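Community Orchard and Allotment Scheme – Frequently Asked Questions

Last updated: September 6, 2021

Who is responsible for the scheme?
The scheme is run by the Parks and Open Spaces Department of Rirkwood Town Council. It covers the allotment sites at Pretov Lane and Cernar Road and the community orchard at Seixas Field.

How many plots are there?
There are 210 plots in total across the two allotment sites. A full plot measures 100 square metres. Half plots are offered where a site plan allows.

Who may apply?
Any resident of the town aged 18 or over may apply. Only one plot may be held per household. Residents of neighbouring parishes may join the waiting list but will be offered a plot only when no resident is waiting.

How do I apply?
Application forms are available from the Council offices or may be requested by post. Please state your preferred site. Applicants are placed on the list in the order in which completed forms are received.

When is rent due?
Rent is payable yearly in April. Tenants who give up a plot part way through the year are not entitled to a refund, although the Department may consider individual requests in cases of illness.

May I pick fruit from the orchard at Seixas Field?
Yes. The orchard is open to all, and visitors may pick a reasonable amount for their own use. Please do not climb the trees or shake the branches. Fruit may not be taken for sale.
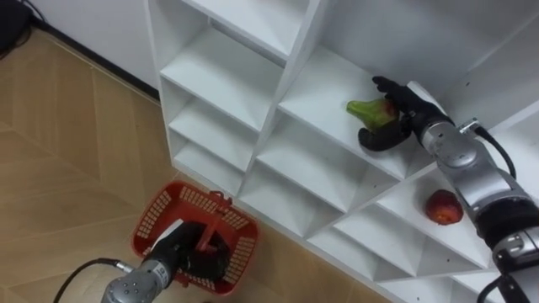
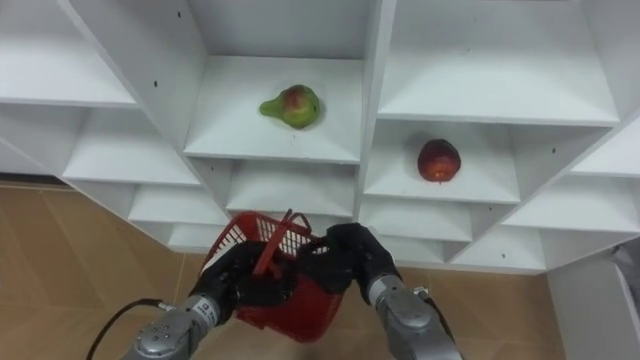 A green pear with a reddish blush.

May I plant a fruit tree on my plot?
Trees on dwarf rootstock are permitted with written consent. Trees must be planted at least two metres from any path or boundary. On giving up the plot, the tenant may be asked to remove them.

Are bonfires allowed?
Bonfires are not permitted at either site. Green waste should be composted on the plot or taken to the collection point by the main gate – household rubbish must not be left there.

Can I keep hens or bees?
Hens may be kept at Cernar Road only, subject to an inspection of the housing. Bees require separate permission, and applicants must show that they have completed a suitable course.

What happens if a plot is not cultivated?
The Department inspects all plots during the growing season. Where a plot is found to be neglected, the tenant will receive a written notice and has 28 days to respond. If no improvement is made, the tenancy may be ended.

How do I report a fault with a water tank or gate?
Please write to the Parks and Open Spaces Department, quoting the site name and your plot number.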